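The Chore That Isn't on the List
Speaker notes, Burnstead Public Library, 2023-03-26
Runs long. If the clock is past the half hour at the shopping section, skip to the bed.

Opening

Wait for the coffee line to sit down. It will not sit down. Start anyway.

Ask for a show of hands: who did housework yesterday? Most hands go up. Then ask who knows how long it took. The hands come down, except for one in the back, and that person will want to talk to me afterward about their spreadsheet.

Say what the talk is. We asked households in Burnstead and Tinard to keep a diary of their chores, and then we compared the diaries with what they had told us beforehand. 51 households took part. Between them they sent back 1,322 entries, some in pencil, one on the back of a seed catalog. I have read all of them. I would like credit for this and will pause briefly to receive it.

The guess and the diary

Before the diaries, everyone filled out a sheet: which chores do you do, how often, how long. Very tidy sheets. People vacuum weekly on those sheets. They wipe down the refrigerator. One household claimed to dust the tops of the doors, and I have been checking my own door tops with dread ever since.

Then the diaries came in. Vacuuming got rarer. The refrigerator was wiped in January and left to its own devices after that. The doors do not come up again.

The part I didn't expect is that total time went UP. People were doing less of what they said they did and spending longer on housework overall. So where was the time going? (Don't answer yet. Drink some water. Look mysterious if possible.)

It was going into what I've been calling the in-between. Carrying a thing upstairs. Looking for the other one. Standing in a doorway deciding. Moving a pile so you can get to the pile. The intake sheet had no line for any of that. I wrote the intake sheet, so please direct complaints to me.
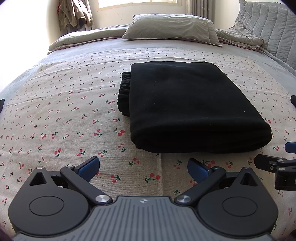
Folded, and on the bed for now.

Laundry is the champion of the in-between. Ask people how long laundry takes and they give you the washer and the dryer, as if they personally spin. Ask them to write it down and you get sorting, pockets, the walk to the basement, the second walk to the basement for the thing you went down for. And then folding, and then the long stretch after folding and before the drawer, when clothes simply live somewhere.

We had 253 entries that mentioned clothing being put down in a place it was not going to stay. Chairs do well. Stair rails too. The bed wins easily, and there's a sort of theory behind it: you put the clean clothes on the bed so that you'll have to deal with them before you can sleep. Read the Tinard diaries to see how that works out. (Read the one about the armchair here. Do the voice only if the room is friendly.)

Aside on tools

Somebody always asks if an app would help. We tried one. Half the Tinard group had Pramitz on their phones, which sends you a reminder and lets you check off the chore. They checked off plenty. Their diaries looked the same as everyone else's, with the addition of a new chore, "clear Pramitz."

The Kravets method got a trial as well, the one with the index cards in the little box. I have nothing against it. The people who liked it liked it very much, and their boxes were beautiful.

If anyone from either outfit is in the audience, smile and keep going.

Shopping (skip if late)

Short version: the list is written at home and the remembering takes place in the parking lot. Diaries were fairly consistent on this. One man made 2 trips for vinegar and came home both times with crackers. Show the receipt slide. Let them enjoy it.

Point to make before moving on: when we redrew the sheet, we put in a line for "going back." It filled up faster than any other line on the page.

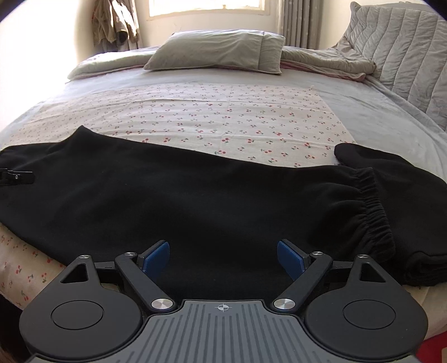
Part Four: The Bed as Furniture

The cherries on this cloth are the most cheerful thing in my whole deck, and they stay on screen through this part.

A bed gets slept in for part of the day. The rest of the time it's the largest flat place most of us own, and at a very convenient height. Diaries have it down as a packing table, a gift-wrapping station, a desk, a place to lay out pants. It was a tax office for one memorable evening. Ask people to name their work surfaces and they say the counter and the table. The bed didn't come up in a single intake sheet.

So when we talk about making the bed, which the sheets love (daily! everyone!), we should probably ask what it's being made ready for.

What to do with all this

I'm not going to tell anyone to fold faster. My own sweaters are on a chair as I speak.

Suggestions, in the order I'd try them:

Keep the diary for a week. Paper is fine. Write the in-between down too, including the standing in doorways.

Show it to whoever you live with before you discuss who does more. The arguments in our follow-up calls got shorter once there was something to point at. They also got more specific.

Give the clothes chair a name and stop apologizing for it to guests.

Questions. Repeat each one into the mic, the back row can't hear. Spreadsheet person gets two minutes. Blank diary sheets are by the door, and pencils, which I would like back.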